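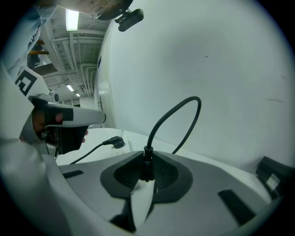 My desk drawer used to be where cords went to die. You know the drawer. You open it looking for a pen and a loop of something black comes up with your hand, and then you push it all back in and borrow a pen from the kitchen. I lived like that for years, and this October I finally got fed up and did the whole house.

By "the whole house" I mean every cord, charger, adapter and mystery brick we own, and by "finally got fed up" I mean that I tripped. I was carrying a basket of towels down the hall at 5 in the morning (long story, the cat) and caught my foot on the extension cord we'd run from the hall outlet into the spare room "just for the weekend" sometime last winter. I was fine. The towels were fine. The little table with my grandmother's lamp on it was not so fine, and I stood there in the dark thinking, okay, that's enough now.

So I started with the drawer, then the other drawer, then the shoebox on top of the closet, and then I remembered the bin in the garage. Oh, the bin in the garage! It was one of those big Plalby storage tubs with the snap lid, and I could hardly get it off the shelf. I dumped everything onto an old bedsheet on the living room floor and invited my friend Griet over, mostly for moral support and a little bit because she is much less sentimental than I am.

Griet's method is brutal. She holds up a cord and says "What does this go to?" and if you can't answer before she's done asking, it goes in the pile. I argued for a lot of them. I argued for a flat gray phone cord for a landline we gave up two apartments ago. I argued for a charger from a camera I sold. I lost both times.

What I did get to keep, I had to label, and this is the part I'm proudest of. My first try was masking tape folded over the cord with the name in marker. It looks fine for a week and then the tape gets fuzzy at the edges and sticks to all the other tape. My coworker Tumelo told me to use bread bag clips, the flat plastic ones, and write on those. They work great on thin cords and they pop right off thick ones, so now I do clips for the phone stuff and proper wrap-around labels for anything that plugs into the wall. I label both ends. I didn't the first time around, and I spent a very silly ten minutes under my desk unplugging the modem in the middle of my husband's call with his sister.

Let me also say a word about coiling, because I was apparently doing it wrong my entire life. I used to wrap cords around my elbow and hand, nice and tight, like my dad did with the garden hose. My neighbor Kuo-hua used to set up sound for weddings and he just about winced when he saw me do it. He showed me the over-under way, where you make one loop normally and then twist the next one the other direction, so the cord lies flat and doesn't fight you when you open it back up. It took me a whole evening in front of the TV to get the hang of it. Now I can't stop. I did the vacuum cord. I did the Christmas lights, all of them, and I'm looking forward to December for the first time in ages just to see them come out of the box without a fight.

For storage I went back and forth. I looked at a fancy cabinet insert with little numbered pockets, and it cost more than most of the things I'd be putting in it, so no. What I ended up with:

A hanging shoe organizer on the inside of the closet door, clear pockets, one kind of cord per pocket. Phone stuff at the top, kitchen stuff in the middle, and the weird long ones at the bottom.

A flat tray in the desk drawer for the three I use every day. If a fourth one shows up, it has to go live on the door.

A paper bag on the hook by the front door for anything that's leaving the house.

The paper bag is important. My first pile sat in the hallway for two weeks, and I fished things out of it twice. (The camera charger. I put it back. I was weak.) The hardware store on our side of town has a box for old electronics by the returns counter, and now when the bag is full it goes in the car with the next grocery run and I don't look inside.

A few of you asked last time what we did about extension cords. The one in the hall is gone for good. We moved the spare room lamp to the other wall, where there was an outlet the whole time behind a bookcase. I had forgotten it existed! Moving the bookcase meant taking down almost 300 books and putting them back up again, and of course I ended up sitting on the floor reading for an hour, but it was worth it. The hall is just a hall now.

Still on my list is the area behind the TV, which I have been avoiding. There's a power strip back there that I think is older than our marriage, and I want to replace it before I start tying anything together. Hanna has promised to come hold the flashlight in exchange for lunch. If anybody has a good way of getting cords to run along a baseboard without the sticky clips taking the paint with them, please leave it in the comments, because the ones I tried in the kitchen pulled off a strip as long as my hand and I've been hiding it behind the toaster.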